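Unit 8: Modular Housing and the Dream of the Standard Part

Every generation or so, somebody decides that houses should be made the way cars are. The Padari scheme was our case last week. It promised a family home in 256 parts, delivered by truck. The parts came. The instructions came in October.
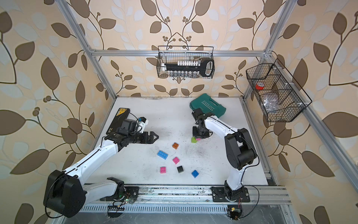
Why did factory-made houses cost more than the brochure said?
Mostly the ground. A factory can control everything except the hill you plan to build on, and foundations, drains and a road wide enough for the truck were all left to the buyer.

Waltholm did better by selling only two floor plans, both dull. Dull is cheap to build and easy to repair. Read the Thibodeau chapter on joints before class, and note how much of it is about rain.

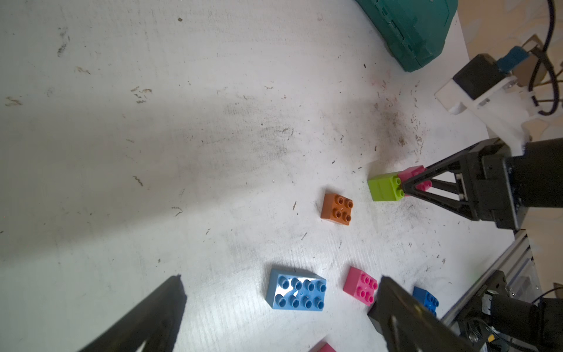

Fig. 2. Toy bricks, including a light blue 2x4 with its studs up.

A module that fits every other module has to be a little wrong for all of them. Culomell's kitchens are the usual exhibit - a perfect fit on paper, with a door that opened into the stove.

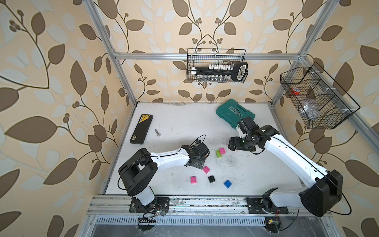 Notes by Milagros Buenaventura, revised 8 May 2020

For the seminar, pick one failed scheme and find out who lived in it afterward. Gunārs Strazds has the reading list and will lend the Waltholm drawings overnight. Two pages, please. Last year's papers blamed the architect by line three, so try to hold out until page two.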